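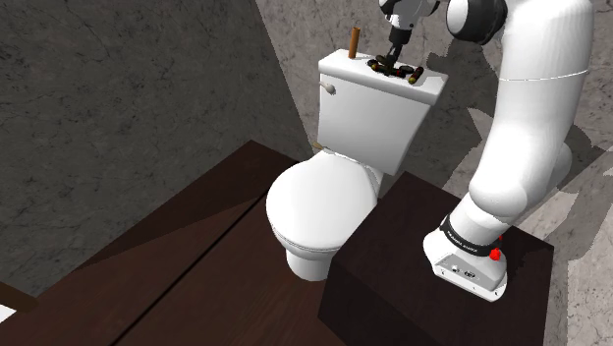 I've been using the Sideck Rule Pack for three months, mainly to check tidying and clearing jobs in simulation before we let an arm loose in a real home. It comes from Sondberg and costs £300 a year for one seat.

The pack is a set of 94 written rules with a checker that runs beside your simulator. Each rule is a short sentence in everyday words, followed by a pass mark you can change. Most deal with small rooms: how near the arm may come to fixed fittings, how fast it may move above a hard surface, and what it should do when items lie on top of one another.

The section on bathrooms is the best part. It treats a toilet tank lid as a narrow shelf over something breakable, and asks for a slow approach from above and a straight lift before any sideways move. Overlapping small items must be picked one at a time. Upright items nearby get a keep-clear zone, which I had left out of my own checklist.

Setup took me 90 minutes, most of it spent matching joint names. A batch of 800 runs finished overnight on an ordinary desktop. The report lists every broken rule with the time it happened, and that was enough to find the fault in each case I looked at.

There are weak points. The rules on where to mount the base are thin, with only a line on stability and nothing on keeping a walkway open. The checker also scores a light touch and a hard knock the same unless you edit the file by hand. I tried Puvomero before this and it handles contact force better, but its rules are harder to read.

Four out of five. I'll renew if the mounting section is filled out.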